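Caring for Wooden Tables and Worktops at Home

In my home the kitchen table is used for everything. We eat on it, I roll the dough on it, my daughter does her homework on it and my husband repairs small things on it when I am not looking. After many years of this I have learned something about how to keep a table in good condition, and I write it down here because I am often asked by readers of this page. Most of the advice is for real wood, but I mention also the surfaces which only look like wood, as many kitchens have them and they need a different treatment.

First find out what you have

Before you put any oil or wax on a table, you must know what is the surface. Look at the edge and at the underside. If the grain continues from the top over the edge, in a natural way, you probably have solid wood. If there is a thin strip glued on the edge, and the underside is a plain white or brown board, it can be veneer or laminate. Veneer is a thin layer of real wood. Laminate is a printed pattern under a hard layer, and oil will not go into it at all, it will only stay on top and become sticky.

For real wood there is still the question of finish. Put one drop of water in a place which is not seen much and wait ten minutes. If the drop stays round and leaves nothing, the table is lacquered or varnished. If the wood under the drop gets darker, it is oiled, waxed or not treated, or the old treatment is finished. In that last case the table is thirsty and you should not wait too long with the next oil.

Everyday cleaning

A soft cloth, warm water and one small drop of dish soap is enough for almost every day. Squeeze the cloth well, so that it is damp and does not drip. Wipe in the direction of the grain, then wipe again with clean water, then dry with a towel. Many people skip the drying. I did also, for years, and the table became rough near the place where I put the wet cups.

Please do not use these on wood:
- scouring powder or the green side of the sponge
- bleach
- the steam cleaner
- window spray, which makes lacquer dull after some months
- wipes with alcohol, except for a quick spot on lacquer

For laminate you can be a little more relaxed. It accepts most kitchen cleaners, but not the scratching ones. Water standing in the joints is the enemy there, the board inside swells and it never goes back.

Crumbs in the gap

If you have a table which can be extended, there is a gap in the middle, and in this gap there is half of your bread. I open the table once a month and go with a dry paintbrush along both sides. An old toothbrush is too hard for oiled wood. The vacuum cleaner is good for the rest, with the brush attachment and on low power.

White rings

A white ring from a hot cup is moisture that is caught in the finish. It looks terrible but it is often the easiest to remove. Try in this order and stop when it is gone.

1. Leave it for one day. Fresh rings sometimes disappear alone.
2. Put a dry cotton cloth over the ring and go over it with a warm iron, without steam, for a few seconds. Lift, look, and repeat. Keep the iron moving.
3. Rub with a very small amount of plain white toothpaste (not gel) on a soft cloth, along the grain. Wipe off well. This makes the shine a little different, so try it first under the fruit bowl.

My neighbor Shirley Boychuk uses mayonnaise left on the ring overnight. I tried it two times. It worked on her table and on mine it did nothing except the smell.

Dark rings

Dark or black rings are a different problem. Here the water has gone through the finish and into the wood, usually together with iron from a pan or a can. Oak shows this very strongly. Cleaning will not help much, you need to sand the spot lightly and put new oil. If the table is veneer, be very careful with sanding, because the layer can be thinner than a fingernail, and when you are through there is no way back. I would ask a professional for a veneered table that you love.

Oil step by step

I oil our table in January, when the heating makes the air dry, and one more time before the summer. I use Skaltus hard oil, which I buy in the small can, but any oil made for tables and safe for food contact is fine. Do not take olive oil or sunflower oil from the kitchen. They do not become hard, and after some weeks the table smells old.

1. Clean the table in the evening and let it dry the whole night.
2. Sand lightly by hand, along the grain, with paper of number 240 or similar. If you buy in a shop that has only 220, this is also good.
3. Take away all dust, first with the vacuum and then with a barely damp cloth.
4. Stir the oil, do not shake it.
5. Pour a little on a lint-free cloth and put a thin layer everywhere, also on the edges. Thin is really important.
6. Wait as long as it is written on the can. For mine it is 13 minutes, a strange number, but I set the clock and I follow it.
7. Wipe off everything that was not taken by the wood. If a place is shiny and sticky, you left too much.
8. Keep the table free for one full day and treat it gently for a week.

Look at the table from the side, with the light coming from a window. From above you see only the pattern of the grain, and the places that you missed stay hidden. From the side they are matte and easy to find.

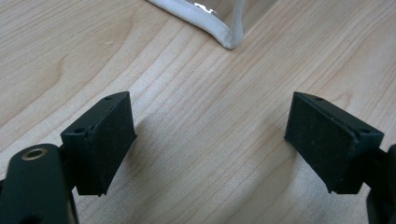

Safety with the oily cloths

This part I ask you to read even if you skip the others. Cloths with drying oil on them can become hot by themselves and start a fire, especially when they are pressed together in a trash can. Spread them flat outside on stone or metal until they are hard and dry, or put them in a metal can with water and a lid. I do this immediately, before I wash my hands.

Scratches

For fine scratches on light wood I rub with half of a walnut, then with my finger, then with a dry cloth. The oil from the nut darkens the scratch a little. Be careful if somebody with a nut allergy eats at the table, in this case choose a wax stick instead. The wax sticks come in many colors. Take one tone lighter than you think, because the dark one makes a line that everybody sees. Mix two colors if needed, by warming them between the fingers.

Deeper scratches need hard wax, the type which is melted with a small tool. A set from Vernska cost me less than a good dinner and I have used it on the table, on two doors and on the stairs. Fill a little over the level, let it cool, and take off the extra with the flat plastic scraper.

Dents are another story, as the wood fibers are only pressed down and not cut. On solid, oiled wood put a wet piece of cotton on the dent and touch it with the tip of a hot iron until it steams. The fibers drink and come up. After drying you sand and oil this place. On lacquer, veneer and laminate do not try it.

Things that stick

Plastic left on a table is more dangerous than people believe. Soft plastic such as placemats, school folders and tablecloths from vinyl can react with lacquer when they lie in the same place for a long time, and the warmer the room, the faster it goes. You lift the folder and there is a mark or even letters on the table. So move the things often, and put felt or cork under everything which must stay. The same is for rubber feet under a lamp or a radio, they can leave yellow or dark spots.

For glue from a sticker, use a little cooking oil on a paper towel, wait some minutes and roll it off with the thumb. Then clean with dish soap. For candle wax put an ice cube in a bag on it, and lift the hard wax with an old bank card. The knife is faster but I have one long line in my table from the knife, so I do not recommend it.

Sun and color

Wood changes color with light. Pine becomes more orange, walnut becomes lighter, cherry becomes darker. If you have a vase that always stands in the same spot, there will be a shadow of it after one summer. Turn the table by half in spring and again in fall. My aunt Efthymia Konstantinidis turned hers every Easter, and it is more than forty years old and has the same color on both ends.

The legs

When the table moves, first tighten the screws below. Do it with the hand tool and stop when it is firm. If a screw turns and turns without holding, take it out, put two wooden toothpicks with a drop of wood glue in the hole, break them level with the surface and put the screw back the next morning. Under each leg I have felt pads, the ones with a nail for wooden legs, as the glued ones travel to the side after a few months and collect hair.

Next month I will write about cutting boards, and why I stopped washing mine in the sink with the dishes.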